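Delent Leitstand – Handbuch für die Frühschicht bei Mimar
Kapitel 4: Probelauf in der Simulation
Stand: 10. Juli 2019
Bearbeitet von Ladan Farahani. Beschwerden bitte weiterhin an Shahab Bagheri, er hat den größeren Posteingang.

4.1 Wozu dieses Kapitel

Bis zum Frühjahr wurde ein neuer Greifablauf so geprüft: Man startete ihn an der Zelle, stellte sich mit der Hand am Not-Halt daneben und hoffte. Seit der Umstellung auf Delent wird jeder Ablauf zuerst am Bildschirm gefahren. Das ist leiser, und es fällt nichts auf den Fuß. Dafür sitzt man. Wer früher elf Kilometer am Tag durch Halle 2 gelaufen ist, darf sich jetzt über einen höhenverstellbaren Stuhl freuen, dessen Hebel auf Seite 74 erklärt wird.

Voraussetzung für alles Folgende ist die Einweisung durch Obsa Assefa. Wer sie verpasst hat, meldet sich bei ihm und tut nicht so, als hätte er sie besucht. Er fragt nach.

4.2 Szene laden und Blickwinkel einstellen

1. Am Leitstand mit der eigenen Kennung anmelden. Die Sammelkennung »schicht1« ist abgeschafft, auch wenn der Zettel mit dem Passwort noch am Monitor klebt.
2. Im Menü »Szenen« den Raum auswählen. Für Übungen gibt es den Raum mit der marmorierten Fläche und dem Holzrahmen. Mit unserer Halle hat er keinerlei Ähnlichkeit, was einige Kollegen als Erholung empfinden.
3. Ansicht »Greifer« wählen. Man blickt nun von hinten über das Greifergehäuse hinweg auf die beiden Finger.
4. Warten, bis die Statuszeile »bereit« meldet. Doppeltes Klicken beschleunigt das Laden nicht, dreifaches auch nicht.
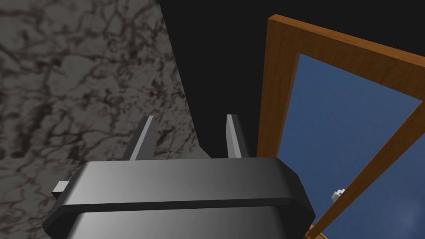
5. Bewegung auf »Hand« stellen und den Geschwindigkeitsregler ganz nach links schieben. Die ersten Tage fährt jeder so. Hamidreza Ansari hat dreißig Jahre lang Pressen eingerichtet und ist trotzdem in der ersten Stunde durch die virtuelle Wand gefahren.
6. Jede Achse einmal kurz in beide Richtungen bewegen. Wer dabei die Orientierung verliert, drückt F3 und landet wieder in der Ausgangslage.

Hinweis: »Links« meint im Leitstand immer links aus Sicht des Greifers. In der alten Steuerung von Naseri war es die Sicht des Bedieners. Diese Umstellung hat mehr Gesprächsstoff geliefert als die letzte Tarifrunde.

Vorsicht: Vor dem Wechsel auf »Hand« prüfen, ob oben rechts »SIM« steht. Steht dort »ZELLE«, bewegt sich in Halle 2 wirklich etwas.

4.3 Greifen üben

1. Finger öffnen, bis die Anzeige den Endanschlag meldet.
2. Den Greifer so ausrichten, dass das Objekt zwischen den Fingern liegt. Bei runden Teilen zuerst die Mitte anfahren und erst dann die Tiefe. Umgekehrt geht es auch, dauert aber bis zur Pause.
3. Langsam vorfahren. Der Abstand zu Platten und Kanten in der Umgebung ist auf dem Bildschirm schwer zu schätzen, deshalb bei jedem neuen Objekt einmal die Seitenansicht (F5) aufrufen.
4. Finger schließen und die Kraftanzeige beobachten. Gelb genügt. Rot ist kein Zeichen besonderer Gründlichkeit.

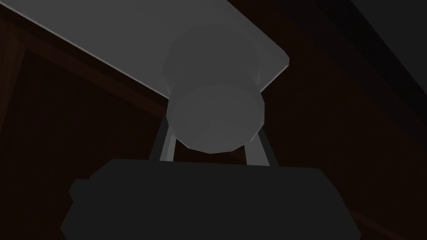

5. Position mit »Merken« speichern und benennen. Erlaubt sind Buchstaben, Ziffern und Unterstriche. Nicht erlaubt, und zwar seit der Besichtigung durch die Kundschaft, sind Kommentare zur Geschäftsleitung.
6. Den Schritt dreimal hintereinander abspielen. Weichen die Durchläufe voneinander ab, die Position löschen und bei Schritt 2 neu beginnen.

Hinweis: Die Simulation rechnet mit vereinfachten Formen. Rundungen erscheinen kantig, Oberflächen glatter als im Leben. Öl, Grate und verbogene Paletten kommen darin nicht vor. Wer diese Dinge kennt, schreibt sie bitte in das Feld »Bemerkung«. Das Feld fasst 3000 Zeichen und wurde auf Wunsch von Setareh Khosravi eingebaut, die nach der ersten Woche mit dem ursprünglichen Feld (eine Zeile) fertig war.

4.4 Ablauf beenden und übergeben

1. Finger öffnen und den Greifer vom Objekt wegfahren. Erst danach drehen.
2. Kontrollieren, dass zwischen den Fingern nichts mehr gehalten wird. Ein Ablauf, der mit gegriffenem Teil endet, wird vom System angenommen und von der nächsten Schicht nicht verziehen.

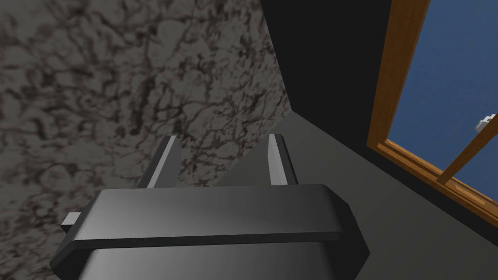 3. »Ablage prüfen« anklicken. Fehler 3979 bedeutet, dass die Endlage nicht gespeichert wurde. Speichern, nochmals prüfen.
4. Den Ablauf an die Zelle freigeben. Dafür braucht es zwei Kennungen: die eigene und die einer Person, die an der echten Anlage gearbeitet hat. Diese Regel hat der Betriebsrat durchgesetzt, und sie bleibt auch dann in Kraft, wenn es eilt.
5. Übergabezettel ausfüllen. Ja, auf Papier.

Vorsicht: Der erste Lauf an der Zelle erfolgt immer mit reduzierter Geschwindigkeit und mit einer Person am Not-Halt. Insofern hat sich seit dem Frühjahr weniger geändert, als im Rundschreiben »Drunurach – Arbeit neu gedacht« stand.

4.5 Was mit den Arbeitsplätzen ist

Die Frage kommt in jeder Einweisung, deshalb steht sie im Handbuch. Die Einleger an Zelle 1 und 2 sind jetzt Einrichter am Leitstand, mit der entsprechenden Eingruppierung. Der Nachtdienst an den Zellen entfällt, die Nachtzulage leider auch. Über einen Ausgleich wird im Juli verhandelt. Bis dahin gilt die Übergangsregelung im Anhang C, die man zweimal lesen sollte, am besten mit Kaffee.

Wer lieber an der Anlage bleibt, kann sich für die Instandhaltung melden. Die Liste hängt neben dem Leitstand, der Stift daran ist angebunden.

Weiter mit Kapitel 5: Störungen und wen man dafür anruft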